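Looking after wooden things: oils, waxes and a few tricks for the kitchen and the shed

I love an oiling day. Twice a year I go round the house and gather up every wooden thing that looks thirsty, from the big bread board down to the egg spoons, and I spend a happy afternoon with a rag and a tin of oil (and the radio on, of course). Everything comes up looking so much better that I wonder why I don't do it more often!

Several readers asked for the whole lot on one page, so I've pulled my notes together. They're in the order I do the jobs, more or less.

Cleaning boards first

Never oil a dirty board. You'll seal the onion in and it will be with you until Christmas. Scatter a good handful of coarse salt over the surface, cut a lemon in half and scrub with the cut side, squeezing as you go. Work with the grain. Leave the grey sludge for ten minutes, scrape it off with a dough scraper and rinse quickly under the warm tap – both sides, even if you only use one. A board wetted on one side only will cup, and then it rocks every time you chop a carrot.

Stand it on its edge to dry. Overnight is best. I prop mine against the tiles with a clothes peg clipped on each end as a little foot, so air gets underneath as well.

For beetroot and turmeric, a paste of bicarbonate of soda and water does better than the lemon. It won't shift everything. I've a yellow patch on my favourite board that has been there since a very good curry, and I've grown fond of it.

Which oil?

For anything that touches food I use plain food-grade mineral oil. It doesn't go sticky, it doesn't smell and a bottle lasts for ages. Olive and sunflower oil are what most of us have to hand but they do turn rancid, and you'll notice it when you slice an apple.

Raw linseed is lovely on tool handles and bats. Boiled linseed dries faster but the stuff from the hardware shop often has metal driers in it, so keep it in the shed and well away from the salad bowl. Walnut oil gives a beautiful finish, only bear in mind anyone who eats at your house with a nut allergy.

Warm the oil by standing the bottle in a jug of hot water. It goes on thinner and soaks in further. Flood the surface, leave it for an hour, and wipe off whatever hasn't gone in. A very dry board will want a second coat the next day, and possibly a third.

PLEASE be careful with linseed rags. They can heat up and catch fire all by themselves if they're left scrunched in a bin. Spread them out flat outdoors until they're stiff, or soak them in a bucket of water.

Board butter

This is the nicest thing I make all year. One part beeswax to four parts mineral oil by weight, melted together in a jam jar standing in a pan of barely simmering water. Stir with a lolly stick, pour into small tins and leave it alone until it's set. My last batch came to 273 grams and filled three tins with a scrape left over for my hands.

I use the Nimel pellets because they melt quickly, but a block grated on the coarse side of the grater is just as good. (Grate it cold from the fridge! And use an old grater, you'll never get it all out of the holes.)

Rub it on after the oil has soaked in, leave it overnight and buff with a soft cloth. Water beads up on it beautifully. If the tin has set too hard to get a finger into, melt it again with a splash more oil.

Wooden spoons that have gone furry

Spoons go fuzzy when the grain lifts, and it's a five-minute fix. Wet the spoon, let it dry completely, then rub it down with 240 grit paper wrapped round your finger. Wet it, dry it, sand it once more. After the second go it hardly lifts at all. Then oil as above. I stand mine head up in a jar with a drop of oil in the bottom for the handle ends, which always seem to be the driest part.

A spoon that smells of garlic can be left on a sunny windowsill for a day. Bin any spoon with a split running into the bowl.

Handles in the shed

A loose hammer or hatchet head can often be rescued. Hold the tool head down in the air, and tap the end of the handle with a mallet – the head climbs up the handle, which looks like magic the first time you see it. If it still wobbles, put in a new wedge. Don't soak it in a bucket of water. It swells and feels tight for a week, then dries out looser than before.

For rough garden handles, scrape off the old varnish with a bit of broken glass or a cabinet scraper, sand lightly and give them linseed. Varnished handles give me blisters and oiled ones don't. My old Haberkorn spade is over 9 years into this treatment and the handle feels like silk.

Sticking drawers

Rub the runners with a candle stub. That's nearly always all it takes. If the drawer still jams, pull it out and look for a shiny patch, as that's where it's rubbing. A few strokes with sandpaper on the shiny bit, candle again, back in it goes. Try not to plane anything off in damp weather, or you'll have a rattly drawer by July.

Small wooden toys and letter blocks

Blocks are thirstier than you'd think, especially on the end grain. Don't drop them in the washing-up bowl, however tempting it is! Wipe each one with a cloth wrung out in warm water with a dot of washing-up liquid, wipe again with clean water and dry it straight away with a tea towel. Then spread them out with a gap between so that every side gets some air, and turn them after an hour or two.

Lettered cubes out on a pale tabletop, in the second and third pictures:

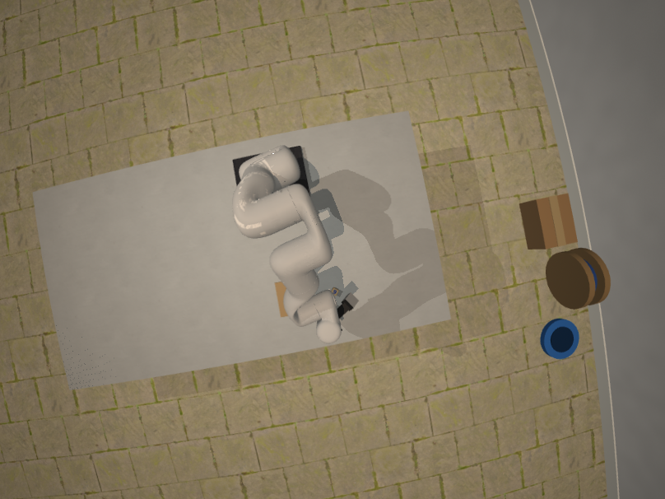
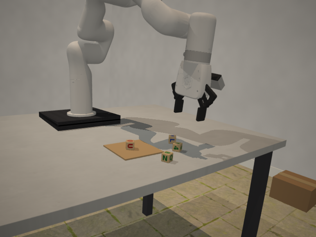
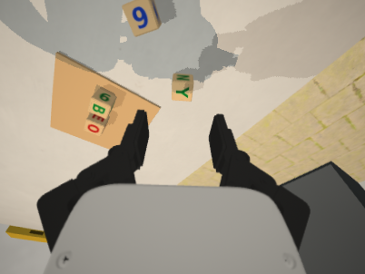
Painted or printed letters need a gentle hand. Test a corner with a damp cotton bud first, and if any colour comes away, stick to a dry brush. An old soft toothbrush gets into carved letters nicely. If the faces are bare wood you can finish with the thinnest wipe of board butter, buffed off well so it isn't greasy to hold.

Rough corners come smooth with a fine nail file, which is much easier to control than sandpaper on something so small. Check for splinters by dragging a bit of old tights over each block. The nylon snags on things your finger will miss.

Water rings on the table

White rings are in the wax or polish and usually come out. Try a hairdryer on low, kept moving, and stop as soon as the ring fades. If there's a bit left, rub with a dab of board butter on the tip of a finger, going with the grain. Black rings have gone down into the wood and need sanding, so practise underneath or at the back before you start on the top.

Dents are great fun. Put a drop of water in the dent, lay a damp cotton cloth over it and touch it with the tip of a hot iron for 2 seconds at a time. The squashed fibres swell up again. It works on bare or oiled wood, but steam will turn a varnished or French polished top cloudy, so leave those alone.

Storing the bits and pieces

I keep everything in one shallow crate: mineral oil, tins of butter, two grades of paper, a candle, the nail file, the toothbrush and a bag of cut-up T-shirts. The Tarnero crates slide under our bottom shelf with a finger's width to spare. Label the rags if you use different oils. I once buffed a salad bowl with the linseed cloth and had to wash it and start again.

Next month I'll do cane seats and wicker, and I'd love to hear how you get the dust out of the weave. I've been using a paintbrush and it takes me all Thursday evening.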